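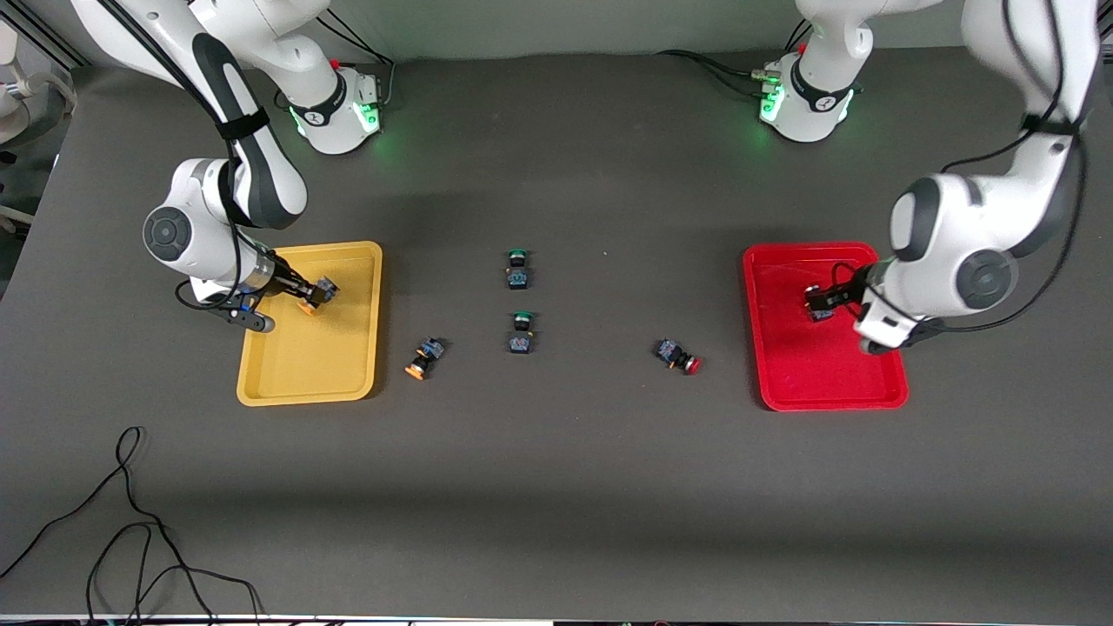

By Nadine Shboul | June 25, 2026

How do you teach a robot to tidy up? At Grutwood, the workshop where I spend my mornings, we show it – a bit like a grandparent showing you how to tie a shoelace, over and over, with plenty of patience!

These two white arms are learning to handle push-button switches, the kind you press to start a big machine. Each arm has its own tray, one yellow and one red.

To give a lesson, my friend Dima sits down with a pair of handles. When Dima moves a handle, the matching arm moves too, and squeezing it closes the robot's black fingers. The computer remembers every little bend and turn.

One lesson is never enough, so we have saved 681 of them (my wrists got tired just watching). After lots of practice, the computer gets to try a move by itself, and if it fumbles, Dima picks up the handles and shows it again.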